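Gripper lets go by itself after warm-up

fernell_fan
Posted 9:14 PM
Havik two-finger gripper, Limsakul controller. Runs fine for 130 cycles or so it likes me to believe, then opens halfway through a move with no command. Log says E-200, "grip OK." I admire the confidence. Wrist camera view from tonight's session:
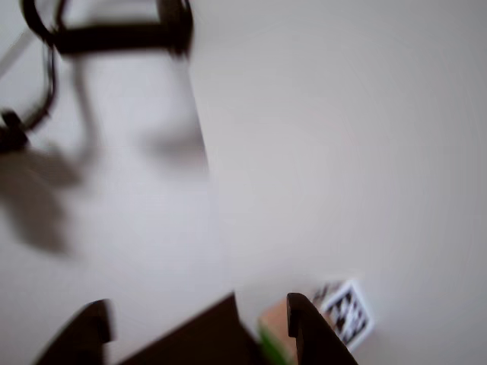

Fingers open, block and tag down by the right one.

torquewrench9
That's a lot of blur. How fast are you moving? Drop to 130 mm/s and see if the fault goes away.

fernell_fan
Was at 600. Tried 200 and it still opens, just with more dignity.

Flunari
Speed's a red herring. Check the connector at the wrist. Mine worked loose and the controller read the dropout as a release.

torquewrench9
Disagree. A dropout on that unit should hold position – page one of the manual.

Flunari
The manual also says the connector can't work loose.

Natanael Guerra
Whichever of you is right, please stop reaching in to catch the part. A gripper that opens uncommanded can close uncommanded. E-stop first, then fingers.

fernell_fan
Fair. I have been reaching in. Reseated the connector and it's at 2,615 cycles without a drop, so one point to Flunari.

torquewrench9
Now put it back to 600 and report.

fernell_fan
Opened on the second move. Ordering a cable.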